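Lista de comprobación periódica: evacuación, alumbrado de emergencia e instalación eléctrica
Edificio Drekdale, planta baja y altillo
Periodo: septiembre

Claves: C = conforme. NC = no conforme. OBS = conforme con observación. NA = no aplicable. Toda casilla NC lleva comentario y plazo.

1. Vías de evacuación

1.1 Recorridos libres en todo su ancho: OBS
Comentario: palés de Patemik apoyados contra la pared del pasillo norte. No reducen el paso por debajo del mínimo marcado en plano, pero están fuera de la zona de acopio pintada en el suelo. Retirar.

1.2 Puertas con barra antipánico: C
Accionadas todas desde el interior. La del muelle roza en el tercio inferior y cierra con retardo. Engrasar bisagras y ajustar el muelle cierrapuertas.

1.3 Señalización fotoluminiscente: NC
Falta la placa de salida en el arranque de la escalera del altillo. Quedan los restos de adhesivo. Plazo: 15 días.

1.4 Planos «Usted está aquí»: OBS
El del vestíbulo conserva la distribución anterior a la obra de Molach. El tabique nuevo no figura.

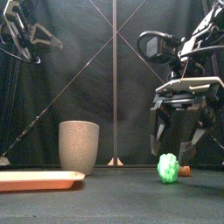
2. Alumbrado de emergencia

2.1 Encendido por corte de suministro: C
Prueba hecha a las 7:30, antes de la entrada del primer turno, con corte en cabecera de cada circuito de alumbrado.

2.2 Autonomía: NC
La luminaria del cuarto de contadores se apagó a los 12 minutos. Batería agotada. No procede reparación, se sustituye el equipo completo.

2.3 Limpieza de difusores: OBS
Polvo acumulado en el altillo. Incluir en la ronda de limpieza ordinaria; el acceso exige escalera de tijera y dos personas.

2.4 Registro de pruebas anteriores: C
El libro está en conserjería, firmado y sin hojas sueltas.

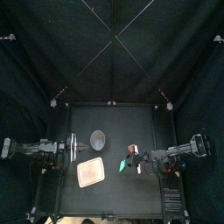 3. Extintores y mangueras

3.1 Altura y visibilidad: C

3.2 Presión en zona verde: C
Lectura visual del manómetro. El extintor de CO2 del cuadro general no lleva manómetro y se comprueba por pesada, pendiente de la visita del mantenedor (Fülöp).

3.3 Precintos y pasadores: NC
Precinto roto en el extintor junto a la cocina. Nadie ha comunicado su uso. Se retira a revisión y se deja uno de reserva de la misma eficacia.

3.4 Armario de manguera: OBS
La cerradura funciona, el cristal tiene una fisura en la esquina. Se sustituirá junto con la placa del punto 1.3.
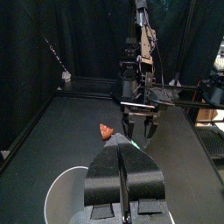 En los tres últimos trimestres el precinto de la cocina ha aparecido en el mismo estado. Se propone trasladar el soporte al otro lado de la puerta, fuera del giro de la hoja, y anotar el cambio en el plano. El traslado no modifica el recorrido máximo hasta el extintor más próximo.

4. Instalación eléctrica

4.1 Botón de prueba de los diferenciales: C
Disparo correcto en todos los cuadros.

4.2 Rotulado de circuitos: NC
En el subcuadro del altillo hay rótulos escritos a lápiz, ilegibles. Rehacer con etiqueta impresa.

4.3 Regletas en cascada: NC
Detectada una en administración, bajo la mesa de la impresora. Retirada en el momento. Solicitar una toma fija adicional; presupuesto estimado por mantenimiento: 200 euros.

4.4 Tapas de cajas de registro: C 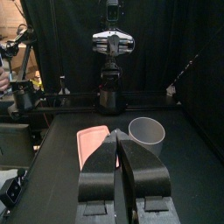 Comentarios a la lista: Miroslava Ďurica, mantenimiento
Inspección: Margit Somogyi

Sobre 1.2: el cierrapuertas del muelle se ajustó en primavera y ha vuelto a perder recorrido. Si tras el engrase sigue igual, pido recambio.

Sobre 2.2: equipo encargado. Mientras llega, queda una linterna cargada en el gancho interior de la puerta del cuarto de contadores.

Sobre 3.3: de acuerdo con el traslado del soporte. Hay que comprobar antes si el tabique de ese lado admite taco metálico o necesita placa de refuerzo.

Sobre 4.2: el esquema unifilar que tenemos es el antiguo. Sin el definitivo de Molach solo puedo rotular los circuitos que identifique por corte, y eso obliga a avisar a los usuarios del altillo.

Puntos NC abiertos al cierre: 1.3, 2.2, 3.3 y 4.2. El 4.3 se da por corregido, con la toma fija pendiente de aprobación.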